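Ticket 819 - Gripper closes on nothing in sim
Project: Drundimance (shared workshop arm)
Opened by: Lino Parisi
Assigned: Dehua Xie
Status: open

Lino: Pick routine reports "grasp OK" at step 2319 with no part in the fingers. Same result on 30 runs. I was told the Momar update fixed this. I don't see how, as the release note only mentions startup time.

Dehua: Did you clear the cached poses? That cured it for me in March.

Lino: Cleared twice. No change. Also not sure it cured anything in March - you swapped the finger model the same evening.

Dehua: Fair. Try the grasp check with the force limit at 100.

Lino: Tried it. Still "grasp OK". I think the check reads the commanded width and never looks at the real one. Wrist view from the sim attached.
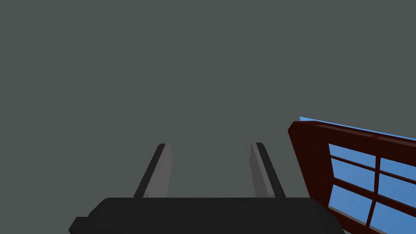 Wrist view, sim. Fingers open, nothing between them, window at right.

Dehua: OK, that is no grasp. I'll log commanded and measured width side by side before anyone touches the thresholds.

Lino: Good. Please don't close this on one clean run. I'd want the full 30 again, and the real arm stays off until then.

Dehua: Agreed. Leaving it open, logging branch is up.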